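Hayes Library Reading Series: Spring Announcement
03/02/2020

The Hayes Library is pleased to announce that novelist Deirdre Buckley will open this year's spring reading series with her second novel, The Salt Ledger, published by Pilport. The book is set in 1893 in a harbor town where a young clerk finds that the accounts of a drowned merchant are still being kept up to date, in his own handwriting.

Ms. Buckley will read from the opening chapters and then speak with Éabha Daly, who leads the library's historical fiction group. Signed copies will be on sale at the front desk before and after the reading.
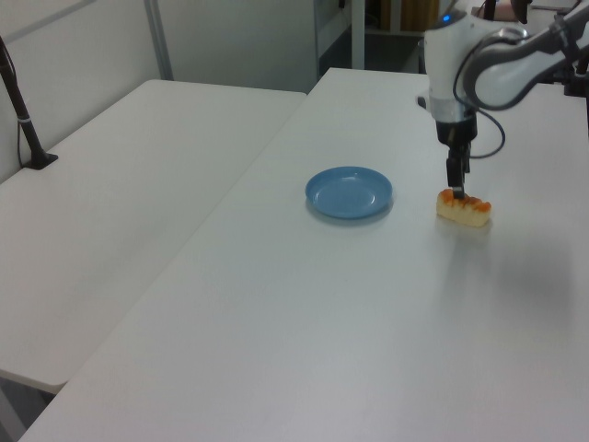 The conversation will cover the research behind the novel, including the shipping records that Ms. Buckley consulted over two winters, and her decision to tell the story through letters. Readers of her first book will recognize the town of Breltetau, although the new novel stands on its own and may be read first.

The second reading of the series, also in March, will feature Cillian Mulcahy, whose short stories have appeared in the quarterly Pretari. Eimear Geraghty will introduce him. Members who wish to submit questions for either author may leave them in writing at the front desk – please include your name and the title of the book.

The library has also set aside five copies of The Salt Ledger for loan to members. Each copy may be borrowed for two weeks and cannot be renewed while other members are waiting. 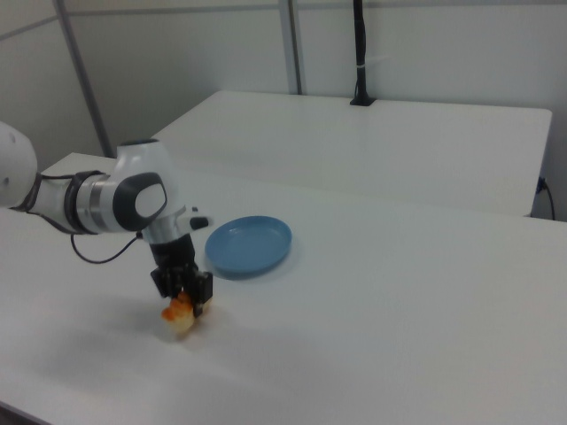

Do I need to have read the novel before attending?

Guests are welcome whether or not they have read it. The selected passages come from the first part of the book, and the speakers have agreed not to discuss the ending.

Inquiries about the series should be directed to Cillian Flanagan in the programs office.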